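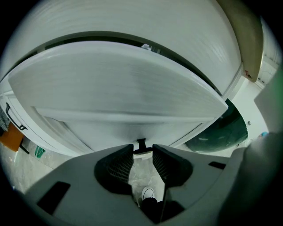 Two dark finger pads on a gray hand-held gripper.

Drundard film guide drops 58 titles in new edition

The Drundard Guide to Essential Films will return in April with 58 titles removed and the same number added, its publisher said. The total stays at 508, where it has been since the second edition.

Baloyi Books, which puts out the guide, released the full list of changes on its website at noon. Most of the films going out are from the 1980s and 1990s. Silent films gained the most ground, with 11 new entries, and short features under an hour are allowed in for the first time.

The guide is arranged by year, with a page for each film. Earlier editions were arranged by country, and readers had complained that co-productions were hard to find. The new book also has an index of cinematographers and a checklist at the back that can be torn out. Plot summaries have been cut to a single paragraph, and endings are no longer given away - a change the publisher said was the most common request in its reader mail.

The Rorker, a two-screen movie house in Borley, plans to show 90 of the films over the coming year, starting with the oldest of the new entries. Screenings will be in the early evening, with a repeat at 2 p.m. the following day for the longer ones. A printed schedule will be at the box office by the end of the month. The larger screen seats 200, and the theater said it would move titles between the two rooms depending on advance sales.

Some of the prints are still being tracked down. Four of the films on the Rorker's first draft schedule have never had a digital release, and two exist only in versions without English subtitles.
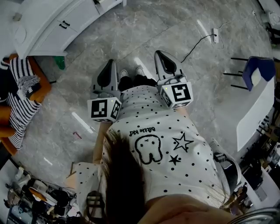

Precious Moodley said she was glad to see the silents get more room but could not understand why so many comedies had been taken out to make space for them. She has seen 431 of the films in the current edition, she said, and 19 of those no longer count. "I'm keeping my old checklist," she said. "I sat through all of them and I want the marks."

Lizelle Dlamini took the opposite view. She said the older lists leaned too hard on films that were already on television every month, and that she had found only a handful of surprises in the last edition. She plans to buy a pass for the Rorker series and skip anything over three hours.

Baloyi said removed titles would be listed in a short appendix, with the edition in which each one first appeared. It has not said whether the appendix will be included in the e-book.

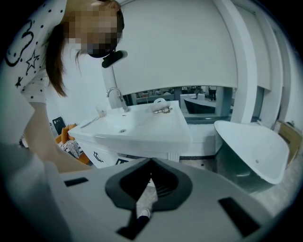

A woman in a polka-dot top leans over a white washbasin.

The paperback goes on sale first, with the e-book to follow in June. Passes for the Rorker series cover any ten screenings and can be bought at the box office from 5 p.m. on show days. Single tickets will be sold at the regular evening price.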